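Comparing Two Hand-held Grippers for Recording Kitchen and Laundry Tasks

Project report by Nokuthula Dlamini and Sipho Tshabalala

Why we picked this

We both wanted a project where we could get our hands on hardware early, and this one had us holding grippers in the first week! The lab had two hand-held models that nobody had put side by side before. One is the Brollo, with curved jaws that close towards each other. The other is the Dewulf, with flat padded fingers and a stiffer trigger. Our question was simple: if you want to record a person opening, lifting and placing things so that an arm can copy the movements later, which one gives you the better recordings?

What we set up

Every trial was recorded with Prarnent, the tracking program our department uses. It finds printed square markers in the camera pictures and works out where the gripper is and which way it is turned. We chose five tasks: opening an appliance door, picking up a cup, moving a sponge, turning a knob and folding a small towel. We took turns as operator so that neither gripper got the benefit of one person's habits. Each gripper got 100 trials, 20 per task.

We practised first, and we are so glad we did. Sipho's early runs with the Dewulf were full of tiny stops, because the trigger makes you squeeze with the whole hand and the wrist goes stiff. After an afternoon of practice he was much smoother, and we threw the early runs away.

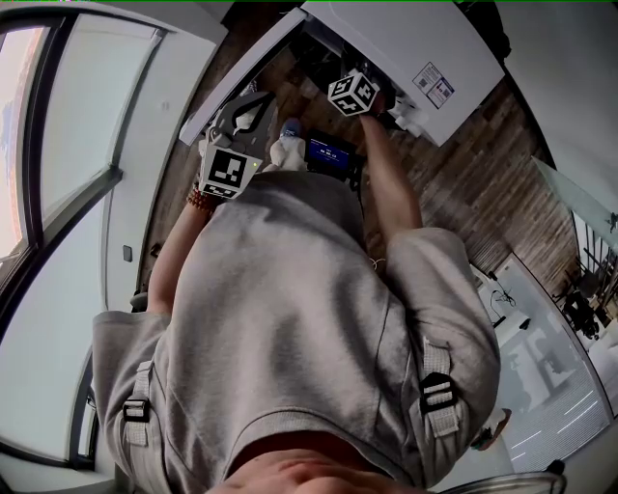

The door task was the one we argued over most. With the Brollo you can hook the edge from nearly any angle, and it feels great – you stop thinking about the tool and just open the thing. But turning the wrist to get there can also turn the marker away from the camera, and then Prarnent loses the gripper until it comes back into view. The Dewulf has to come in straight, so it is slower, but its marker stays visible for longer.

What we found

We called a trial usable if the tracking had no gap longer than half a second and the task was finished. The Brollo gave us 90 usable trials out of 100. The Dewulf gave us 81, so 19 were lost, and most of those were towels. Flat fingers slide off a folded edge again and again, and by the end Nokuthula was talking to the towel.

On the knob the two were level. On the cup the Dewulf was better, and we did not expect that at all. Its pads hold the side of the cup steady, while the curved jaws let it tip a little.

We also replayed ten recordings from each gripper on the Anham arm. Nine of the Brollo ones worked and seven of the Dewulf ones did. Watching an arm copy your own slightly odd way of opening a door is brilliant, and we would recommend it to anybody choosing a project.

What we would change

We would add a second marker to the side of the Brollo, to cover the moments when the wrist turns. We would also swap operators more often, as both of us got tired after an hour and our last trials were sloppier. With more time we would aim for 1,000 trials and a third person, ideally someone left-handed.

The trial sheets and our settings for Prarnent are in the shared project folder, along with the towel measurements.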